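**Microwave reheating** is the warming of food already cooked, usually one plate at a time, in a microwave oven. Common in homes, offices, shared kitchens. Distinct from microwave cooking, where the food goes in raw.

## Equipment

Small countertop ovens mostly. Simple models have round knobs, one for power and one for time; dearer ones have buttons. The Curden handbook (April edition) lists 18 basic models, the plainest with four power settings. Door glass is backed by a fine metal mesh, which keeps the microwaves in and still lets the user look at the food.

## Method

Food is spread on a plate, thin in the middle if possible. Pasta and noodles dry out at the edges, so a spoonful of water is often added and a loose cover put on. Half way through: stop, stir, carry on. Then a short stand before eating, as heat goes on spreading after the oven stops.

Plates should be plain, no metal trim. Glazed stonewear can get hotter than the food.
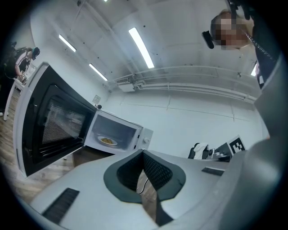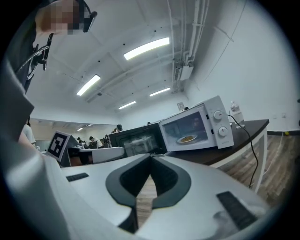
White microwave oven, door open, plate of food inside.

Practice on standing time varies. Fikre, in a reply to the Burora kitchen notes, objects that two minutes is far too long for a small helping of noodles, they go stiff, and that stirring twice does more good than any amount of waiting.

## Care

Wipe the inside after use, splashes bake on if left. Door seal too. Never run empty.

## Notes

- Ramov leaflet no. 546, on plates and covers, gives 400 watts for small portions. Older printings differ
- Lids: vented only, see *Food covers*
- Section on rice still to be writen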